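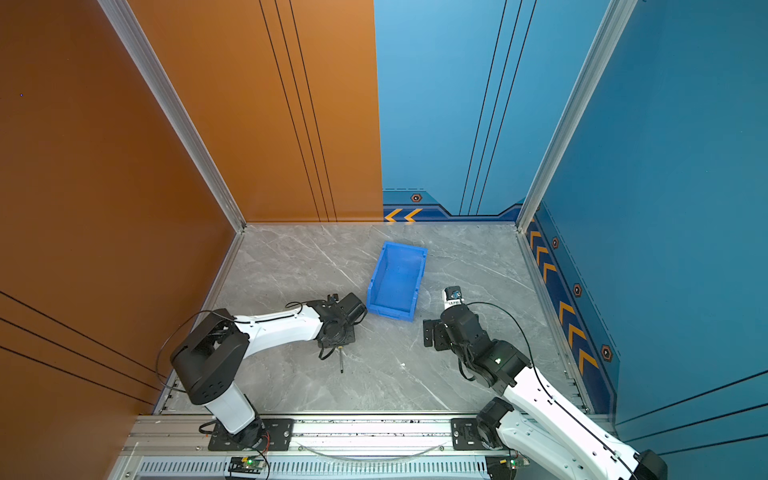
Two robot arms and a blue storage bin.

Families in Kasbridge will have more to do over the May half-term, with the Erker activity centre opening its doors to under-12s for five days of free sessions.

The programme was published on 19th May and covers crafts, climbing, swimming and a nature trail along the old canal. Sessions run morning and afternoon, and places can be booked online or at the front desk. The centre has room for 900 children across the week, and 367 places had already gone by the time the list was made public.

Swimming is for ages six and over, and an adult must be in the water with anyone under eight. The climbing wall has a minimum height, which staff will check on arrival. Toddlers have their own soft play hour at the start of each day, before the main hall opens.

Sioned Landeg, who manages the centre, said parents had asked for more to do close to town. "A lot of families were driving 50 miles to get to a theme park," she said. "That's a long day with small children, and it costs a fair bit. We wanted something people could walk to."

The Jultine miniature railway will also run every day that week, weather permitting, from its station by the duck pond. Rides are charged separately and tickets are sold on the platform. Brophy Park, next door, has reopened its paddling pool and the larger of its two playgrounds. The smaller one stays shut while new surfacing is laid.

Parking at the centre is limited and the overflow field will not be in use. The town bus stops outside the main gate – the Sunday timetable applies on the bank holiday.

Packed lunches can be eaten in the hall or on the lawn. The café will open as normal.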